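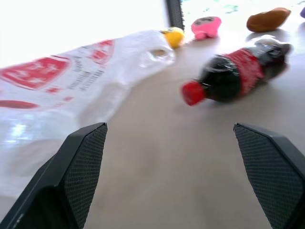

Homemade flatbread dough is the easiest thing I know how to make, and I'd love for you to try it this week! You need flour, water, salt, a spoonful of oil and a little patience (very little). The recipe came out of a tiny bakery in Gorneck where I spent one June learning to roll, badly at first. They rested their dough under damp towels, but at home I go for a plastic bag. A white one with red printing like this does the job, as long as it's clean inside and you keep the printed side away from the dough. Leave it a bit puffy so the dough has room.

For a big batch, weigh out 900 grams of flour and stir in two teaspoons of salt. Pour in the warm water a little at a time until you have a shaggy lump. Add the oil, tip it all onto the counter and knead for 14 minutes. Yes, by hand, it's the best part! The dough should feel smooth and just slightly tacky.

Slide it into the bag, fold the end under and let it rest for nearly an hour.
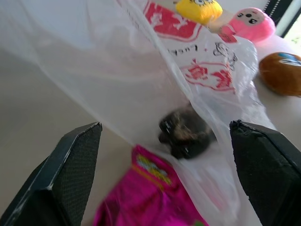

A large translucent white bag, good for a double batch.

Divide the dough into 20 balls and keep the ones you aren't using covered. Roll each one as thin as you dare. Mine are never round, and they taste wonderful anyway.

Get a heavy skillet good and hot, no oil. Lay in a round, wait for bubbles, flip, and give the other side a minute or less. Stack them in a towel as you go so they stay soft.

Eat them warm with butter, or wrap them around leftover beans. They freeze beautifully too, with wax paper in between. Next time I'll do the seeded kind, with sesame and a pinch of cumin.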